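Noreen Kinsella
14 February 2021

I have been folding T-shirts wrong for my entire adult life and I found out from a laundry leaflet. A thread.

1/ The leaflet came free with a drawer organizer from a company called Zorusel. The organizer is fine. The leaflet has opinions.

2/ Its first opinion is that most of us fold a shirt the way we'd close a pizza box. I read that standing next to a pile of shirts folded exactly like pizza boxes.

3/ My method, for the record: lay it on the bed, sleeves in, bottom up, pat it twice like a dog. Then put it in a drawer on top of the other ones and wear the top four until they fall apart.

4/ The leaflet wants every shirt pulled smooth BEFORE the first fold. Both corners, arms wide, a proper tug. It says a wrinkle you fold in is a wrinkle you keep. I would like that on my headstone.

5/ So I tried it. Pulled one tight, looked very professional, let go of one side to scratch my nose. Start over.

6/ Things I have learned about the tug. If you hold it by the hem, the collar end bunches up. If you hold it by the shoulders, the hem swings around and picks up cat hair. My arms are also two inches too short for anything I bought at a concert.

7/ Asked my friend Misaki how she does hers. She sent back a 21-second video of a shirt becoming a small rectangle. I have watched it more than I've watched some movies. At no point can I tell where the sleeves go.

8/ Asked my mother. She said "you iron them," and then there was a silence, and then we talked about the weather.

9/ A word about surfaces. The leaflet says a firm table with a cloth over it, so the shirt doesn't slide. I had been using a bed, which is a trampoline with sheets on. The cloth helps. I hate that the cloth helps.

10/ Dark cloth under a light shirt or the other way around, so you can see your edges. Blue on green also works, if you're asking, and you didn't.

11/ Then comes the part the leaflet calls "settling the sleeve." The sleeve does not settle. You flatten the left one, the right one gets ideas. There's always a lump up by the collar, and the lump can be moved but I have yet to see it leave.

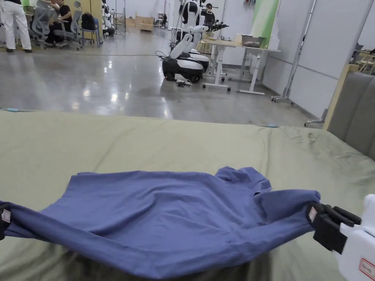

Corner to corner, pulled tight, and still a lump at the upper right. I feel so seen.

12/ Look at the bottom edge, too. Pulled taut between the two corners, bottom drooping like a hammock. The leaflet has no paragraph on droop. I've checked the back.

13/ My current best: lay it down while it's still stretched, far edge first, and let the droopy part land last. Then sweep your hand from the middle out. It gets rid of most of it. The rest I fold toward the inside and never mention.

14/ Score so far today: one drawer done, shirts standing on end like files in a cabinet. I've opened it several times just to look. Jacqueline from downstairs has been shown the drawer. She said "oh, nice" in the voice people use for other people's vacation photos.

15/ There's a second leaflet about fitted sheets. It's still in the plastic — I'm not ready.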